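Director's Diary – Morrison Regional Health Service
Entry for May 8, 2020

The morning briefing was held by teleconference at the usual hour, with all four sites represented. The epidemiology unit advised that the cumulative number of tests processed by our laboratory has reached 2,347, of which 1,034 were collected in the past fortnight. The increase reflects the broadened testing criteria, under which any resident with a cough, sore throat or fever may present without a referral. No new cases were reported from the northern sites. The Helholm clinic has one patient in home isolation, who is being telephoned twice daily by the nursing staff.

The principal item of business was the serology study. The ethics office has returned its comments on the protocol, and these are on the whole favourable. It asks that the consent form be shortened and that participants be told plainly that a positive antibody result is not to be taken as evidence of protection. I agree with both points. The second is of particular importance, as enquiries received by the switchboard this week suggest that a number of people regard an antibody test as a form of clearance to visit elderly relatives. The form will be redrafted and resubmitted.

We propose to enrol 200 staff in the first round. Blood will be drawn at enrolment and again at intervals to be settled with the laboratory. There was discussion of whether to include contracted cleaning and catering staff, who are not employees of the Service in the strict sense. My view is that they share the same corridors and the same air as everyone else and ought to be included. The industrial relations branch will confirm that there is no impediment.

A representative of Zurkix joined the call to present the company's antibody kit. The presentation was courteous but left several questions open. The stated sensitivity was derived from samples taken from hospitalized patients, and we have no information as to how the kit performs in persons who had mild illness or none. The laboratory head asked for the underlying data and was told that it would be supplied. Until it has been received and examined, no order will be placed. I have recorded this in the minutes so that there is no misunderstanding later.

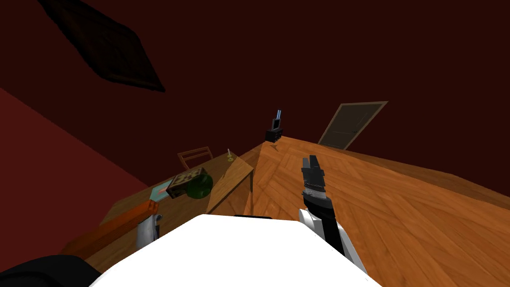 Afternoon

Visited the Rendinska centre after lunch to inspect the arrangements for influenza vaccination. Eighty appointments had been booked for the day, spaced to avoid any gathering in the waiting area. Patients are met at the door, asked the screening questions and directed along a one-way route to the treatment rooms. The nurse in charge reported that the older patients have kept to their times with great punctuality, and that most of the difficulty has been with parking.

Supply of the influenza vaccine remains uneven. The delivery expected in March arrived late and short, and the balance is still outstanding. Priority continues to be given to residents over 65, pregnant women and those with chronic illness. I have written again to the distributor asking for a firm date.

The refrigerator log at Rendinska was in order except for one missing signature. The older of the two units is nearing the end of its service life, and its replacement should be brought forward, given the volume of stock we may be asked to hold if a coronavirus vaccine becomes available. No one can say when that will be. The early trials under way overseas are concerned with safety and dosage, and I have asked our communications staff to avoid any wording that implies a timetable.

Returned to the office at four. Signed the revised visitor policy for the long-term care wing – one designated visitor per resident, outdoors where the weather allows. Families will be notified by letter and by telephone.

Matters carried over: the consent form, the Zurkix data, the position of contracted staff, and a quotation for the new refrigerator. The Helholm roster for the long weekend has still to be approved.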